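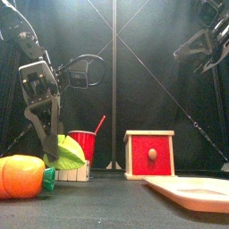 Notebook / Adhesives and coatings

October 12, 2021

Hide glue, second batch. Continuing the open-time series from the previous page. Same granules as before (Nestaler, medium grade), new bag. The old bag had been open since February and the granules had started to clump, so results from the two bags go in separate columns.

Soak: 100 g granules in 200 g cold tap water, covered, overnight. By morning all free water was taken up and the granules were swollen and soft through to the middle. One or two hard centers when pressed with a spatula. Gave it another hour and they were gone.

Heat: water bath, setpoint 60 C. The bath controller reads high. Checked against the glass thermometer and corrected before the jar went in. Glue was fully liquid and clear after a slow stir. Skimmed the foam once. Did not top up with water at this stage, see below.

Stock: maple strips from the Perkivgate offcuts, planed the same morning, one face marked in pencil. Strips were left on the bench to reach room temperature. Last time half of them came straight from the cold store and the glue gelled on contact, which made that set useless for open time. Those numbers are struck through on the earlier page – do not copy them into the summary.

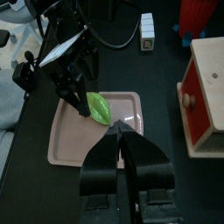
Open time was taken as the interval from brush-out to the point where a clean strip laid on the film no longer wets across its full face. It is a judgment call at the margin. I peeled each test strip right away and looked at transfer under the raking lamp. Full transfer counts as open, patchy transfer counts as closed. Anything in between was repeated with a fresh strip.

Plain glue closed fast, as expected. Urea at the low addition gave a clear extension. Urea at the high addition gave more again, but the film stayed rubbery much longer and I would not trust it in a joint that has to be unclamped the same day. Salt was not tried in this batch. The jar labeled "salt" on the top shelf is left over from the Pešek samples and its concentration is not written down anywhere. Discard.

Viscosity: Dando cup, same orifice for every reading. First run 138 seconds, too thick to brush evenly. Added hot water in small amounts and stirred between additions until it ran off the brush in a thin unbroken stream. I should have recorded how much water went in. Next time weigh the jar before and after.

Clamping: cauls waxed, light pressure only. Two joints in the plain set slid when the clamp was tightened and had to be reset. These are marked R on the end grain and should be broken separately from the others.

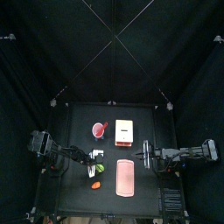

Break tests wait until the joints have had a full week at room conditions. Load goes on slowly at the free end with the fixed end held in the steel jaws. Write down wood failure as a share of the glued face, judged by eye against the printed card, and keep both halves of every joint. The halves from the last series were thrown out before anyone could check the starved areas.

Smell of the remaining liquid glue is normal. Poured it into the flat mold to gel, cut it into cubes, and put them in the refrigerator in a closed tub with the batch number on the lid. Reheat only what is needed. A cube that has been through the bath twice goes in the waste, because repeated heating weakens it and would blur the comparison.

Open points:

Does the new bag gel at the same temperature as the old one? Run both side by side in small jars.

Room humidity was not logged. The meter needs a battery.

Brush sheds bristles. Three pulled out of the film so far, possibly one still under strip 7 of the low urea set.

Order more maple before the oak comparison starts – the remaining strips cover one more set and no spares.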